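What I learned from a tilted camera

Thursday, June 18, 2020

I promised a few of you that I would finally write up the thing I've been muttering over since winter, so get yourself a coffee, because I have never in my life managed to keep one of these posts short.

Some of you will remember that back in November I was complaining to Orvokki Laaksonen on the phone (she is very patient) that my reaching policy for the two-armed robot worked beautifully right up until I nudged the head camera. I mean a small nudge! A few degrees of roll and the arms would wander off toward nothing in particular, as if the desk had been carried out of the room. She asked me whether I had ever trained with the camera anywhere other than dead level, and there was a long silence on my end of the line.

So that became the project. I called it Dimia, after a cat we had when I was small, and it lives inside Zoltumano, the little simulator that Anum Siddiqui and I have been patching together on weekends. The idea is as plain as it sounds. Every training episode gets its own camera pose, with the roll, pitch and height all drawn fresh, and the lens distortion changes a bit too. The policy never gets told what the pose is. It has to work that out from what it sees, and the robot's own shoulders turn out to be a big help there, being more or less always in view.

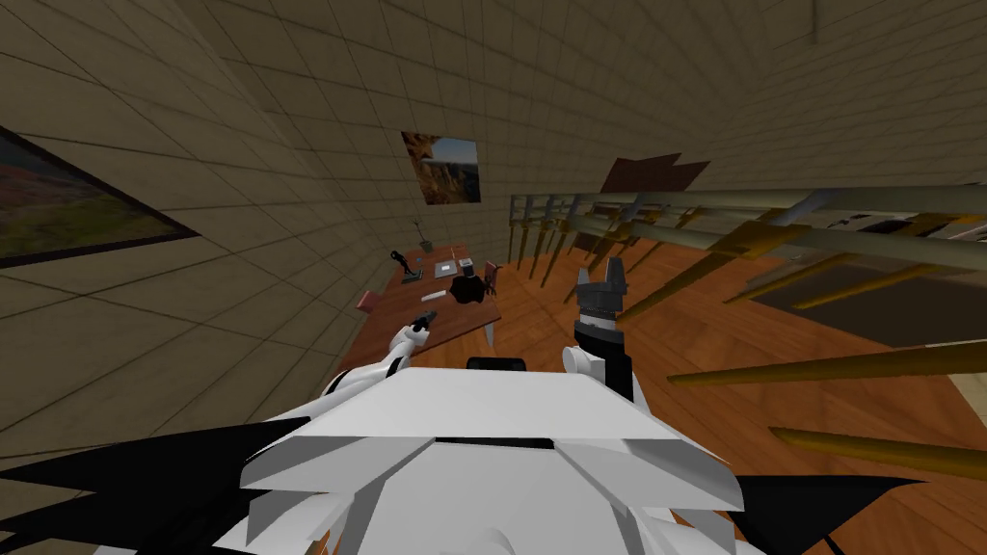
Ikechukwu Olatunji was the one who pushed me to be much less polite with the ranges. I had started with a timid few degrees either way, and he wrote back, in his kind way, that I was training for a camera that had been bumped by a moth. We went wider, and then wider again, until I was tilting my own head at the monitor to check the episodes and getting a sore neck for it.

The other choice I fretted over was the furniture. It would have been easy to use a bare gray box with a table in it, and I did for the first month. But a bare box gives you very little to tell you which way is up. I wanted the straight lines of a tiled wall, pictures hanging on it, a railing going off into the distance, floor planks, a bit of mess on the desk – the ordinary stuff that you and I lean on without thinking when we come into a room.

Now, the results, such as they are. I ran 145 test reaches at poses the policy hadn't trained on, and the version with fixed-camera training missed its target on most of them, which I expected. The Dimia version missed 23. I stared at that number for a good while and then made Anum run the whole thing again on her machine, and she got the same, so I'm letting myself be pleased.

Of those misses, 11 were with the left arm reaching for something dark, and I do not have a good explanation. Rukhsana Mengal thinks the policy is mixing up the gripper with whatever it's reaching for when both are black and close together. She may well be right, and she has offered to look at the attention maps with me once her teaching is done. I've been eyeing the black lump in the middle of the desk with some suspicion ever since.

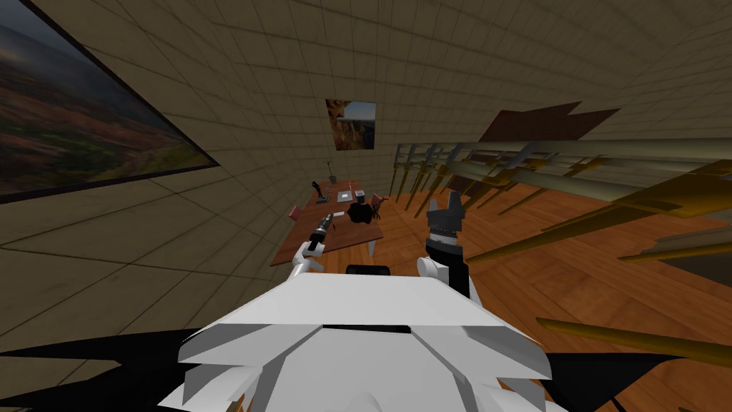 What comes next

First, I want to let the camera move during an episode. At the moment it picks a pose at the start and stays put, and a real head doesn't behave like that when two arms are swinging around underneath it. I tried it once, for an evening, and the training curve went so flat that I shut the laptop and made soup.

Second, Tudur Bevan has been asking whether any of this carries over to hardware, and the true answer is that I don't know yet. Everything I've told you happened in simulation, with simulated light and simulated friction, and I've been burned by that before (the old Whitelaw readers will remember the drawer handles – I would rather not talk about the drawer handles). Tudur has a bench arm with a camera on a ball joint that slips all by itself, and he says that makes him the ideal tester. We'll start on that whenever we can both find a free week.

I'll put the training settings up as soon as I've cleaned out the embarrassing comments. If you've tried something similar and found a sensible way to ease the camera motion in gradually, please do write to me, because I would dearly love to hear how you did it.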